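Goicoechea Opens Linen Room for Folding and Repair

Goicoechea has opened a linen room on the ground floor of its Tralleo building, bringing the folding, sorting and mending of table cloths and aprons under one roof. The room began taking work on Friday and is open from 7 a.m.

Until now the cloths went out to two separate shops, and pieces often came back in mixed stacks. The company says the new room covers 1,229 square feet and can take 800 pieces a day once all the tables are in use. During the first full day it handled 692.

Black cloth makes up the largest share of the work. Restaurants order it for aprons, napkins and buffet covers, and it shows lint and fold marks more than white does. Each piece is opened out, checked on both sides, squared at the corners and folded in thirds. Pieces with a strap or tie are folded with the strap inside, so that it does not catch on the next one in the stack.

Items with a torn hem or a loose strap are set aside for the mending bench at the back. Repairs are returned within four working days. Cloths that cannot be mended are cut down for cleaning rags and are not charged to the customer.

The tables came from Gistetti. The supplier offered several tops, and Goicoechea chose a light wood grain with rounded corners, which is easier on thin fabric than a square edge. Dark cloth also stands out well against it, and small pieces are less likely to be missed at the end of a shift.

A crumpled black cloth on a light wood-grain tabletop, with an orange-gold wire sculpture behind it.

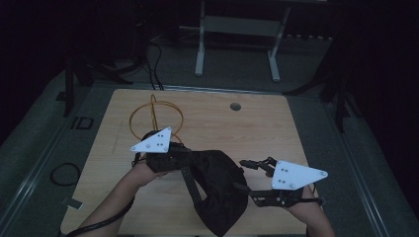 Hours and Drop-off

Customers can leave linen at the side entrance from 7 a.m. to 3 p.m. on working days. Bags should carry the account number and a count of the pieces inside. Orders of over 409 pieces need to be booked one day ahead.

Pickup and delivery will be handled by Indel, which already serves the building. Delivery rates stay the same through June. A price list for folding and repairs is available at the front counter.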